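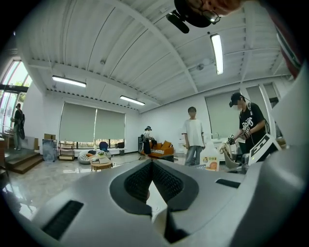 *Fluorescent light fittings on a white ribbed ceiling.*

# How to measure an office wall for built-in shelving (before the salesperson does)

Every shelving firm offers a free measure. Take it, by all means, but do your own first and write it down. I've fitted out offices at Wakell and Lodbridge, and both times the supplier's figure came in wider than mine. Wider means more bays, and more bays means a bigger invoice.

You'll need a steel tape, a long level, a pencil and a torch.

## 1. Measure the width at three heights

Take it at the skirting, at waist height and as close to the ceiling as you can reach. Walls lean. On the Lodbridge job the top was 7 mm narrower than the bottom, in a building the agent called "dead square". Your working width is the smallest reading.

## 2. Measure the height in more than one spot

Do both ends and the middle. If the ceiling is ribbed or corrugated, measure to the lowest part of the profile. Brochures talk about "floor to ceiling" as if ceilings were flat. Ask how the gap at the top gets closed, and whether the infill panel is in the price or an extra.

## 3. Mark what's already there

Power points, switches, vents, beams, light fittings, sprinkler heads. Draw each one on your sketch with its distance from the left-hand corner and from the floor. Check that doors will still swing clear of anything overhead. Anything near a sprinkler needs a word with the building manager before you order.

## 4. Work out the depth you'll use

Pull out your fattest lever arch file and measure it. Wynne quoted us a cabinet far deeper than anything we owned, and the back of every shelf would have turned into a graveyard for old toner. Leave 80 mm behind the files if you have cables to run, less if you don't.

## 5. Divide into bays

Take the end panels off your working width, then divide what's left by the bay size in the catalogue. You'll have a remainder. Ours was 143 mm, and Stekgate suggested a "bespoke slimline unit" to fill it. A plain filler strip did the same job - and it was nearly invisible once painted.

## 6. Compare the two sets of figures

When the supplier's drawing arrives, put it next to your sketch. Query any difference in writing and get the answer in writing too. "Customised to your space" can mean standard boxes with a trim piece, so ask which parts are cut to size and which come off the shelf.

Don't pay the deposit until the drawing matches the wall.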